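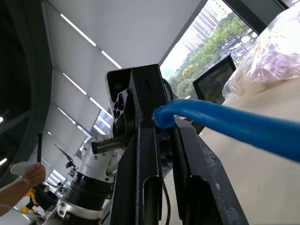

## Open afternoon at Prondum, August

Prondum let visitors into the Hattar lab between two and five. I went for the gripper, a parallel type with two long black fingers driven by a toothed rack. The rack is left exposed at the side of the body, so you can check it for dirt without taking anything apart. One finger has pale wear marks along its outer edge.

Tala Ghanem ran the demonstration. The stroke is 90 mm and the task was picking parts from a tray, 36 to a batch. She quoted 523 batches on the present pair of fingers. I asked how wear is measured and was told by eye, with a gauge check every 8 batches — more often than I would have guessed.

## Notes

- The finger has a long rounded slot low down. It saves weight, according to Majdi Akl, and the stiffness is still good enough for light parts.
- Cables are the weak point. A thin one hangs down between the fingers, and I would want it clipped.
- Control software is Risesen. I saw only the start page.

Yara Shboul has promised me the force figures. I'll add them under this post when they arrive.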